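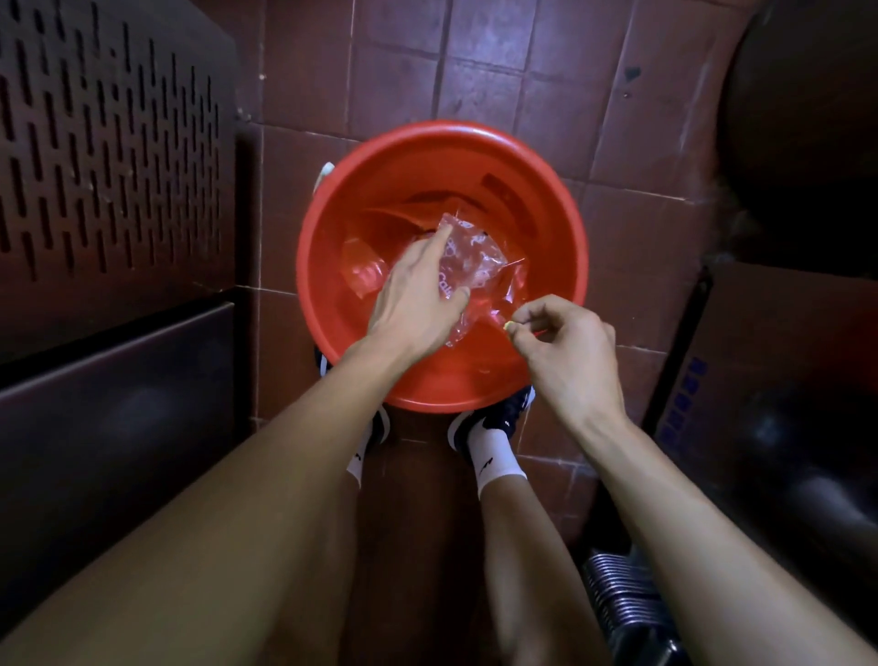

Why does my robot vacuum keep stopping with a brush error when the brush looks clean?

The jam is usually at the ends of the brush, under the caps, where thread, hair and little bits of plastic wind themselves in and can't be seen until you take the brush out and pull the caps off.

Had this myself all winter. The Jarden (ours is the older one, round, noisy) would do the hall, get halfway over the kitchen tiles, stop, beep, brush error. Turn it over, nothing there. Start it again, fine for 12 minutes, then beep. I cleaned the sensors. Cleaned the wheels. Bought a new filter which it did not need.

Then a smell. Hot plastic, quite sharp. That was the end of carrying on with it.

If yours smells hot

Switch off at the switch on the machine, not only in the app. Take it off the dock and unplug the dock as well. Stand it on bare tile or outside on the step, away from curtains, and leave it. Do not put it back to charge to "see if it's ok". If the case is swollen or the battery feels warm an hour later, don't open it, ring the maker or the council tip and ask what they want done with it.

Mine cooled down and the battery was fine. It was the brush motor working against a bag tie wound tight round the left end, with a ring of thread over the top of it so it looked like part of the brush. The cap had started to melt on one side.

Getting the brush out

Machine off. Always off, they can start on a schedule and mine did once, upside down on my lap.

Newspaper down first.

Undo the guard, lift the brush, pull off both end caps. Ours are a push fit, some have a screw.

Cut along the brush with a seam ripper, not across. Small scissors will do it, slower.

Tweezers for the bearing. Look in the socket in the machine too, that's where I found the second bit.

Wipe with a dry cloth. No oil. I tried a drop of Ledesma oil on the bearing the first time and it collected fluff like you would not believe, worse in a week than it was before.

Turn the brush with a finger before the guard goes back. It should spin freely. If it catches, take it out again.

A cap that has melted wants replacing. Don't sand it down. Spare caps from Dundedent came as a pair and fitted, though the colour is off.

Where the bits come from

Bags, mostly. Ties, clips, torn-off corners, the little strip off the top. Anything that gets opened down on the kitchen floor leaves something behind and the machine finds it at night. Thin clear plastic is the worst for the side brush. It goes round and round and looks like nothing.

So now –

Bags get opened inside a basin. A wide washing up sort, on the floor or the worktop, doesn't matter. Hold the bag flat with one hand, take the fastening off with the other, and whatever drops is in the basin.

Ties and clips straight into a jar. A jam jar with a lid, by the sink.

Corners: cut the bag so the corner stays attached. One piece of rubbish instead of two.

Look at the grout lines before you set it going. Small things sit in them and you don't see them standing up, get down and look sideways with a torch. Thirty seconds.

Laces and phone leads up off the floor, obviously.

The schedule

This was my real mistake. I had it going at 2 in the morning so it would be out of the way, which meant it was jamming and heating up with everybody asleep upstairs. It runs at teatime now, when someone's in. The app said 18 errors in one month and I had never looked, they were all in a menu I didn't know was their. Worth finding yours. If the same error comes up twice in a week take the brush out that day.

Also turn on the voice or the beep, even if it is annoying. I had muted it.

The no-go box in the app is not a safety thing by the way. We drew one round the bin corner and it went straight through it after the dock got moved. A strip of wood on the floor works. So does shutting the door.

Cleaning times that suit us

Brush and caps: Sundays, or after any bag disaster.
Side brush: when it looks bent. Hot water from the kettle straightens the bristles if you take it off first – mind your fingers.
Bin: every run.
Charging contacts: once a month, dry cloth.

Dalutus do a comb tool for brushes, I have it, its fine for hair and no use at all on plastic. Seam ripper is better and we already had one in the sewing tin.

Still to sort out: the rattle in the right wheel. Will add it when I've had it apart, probably April.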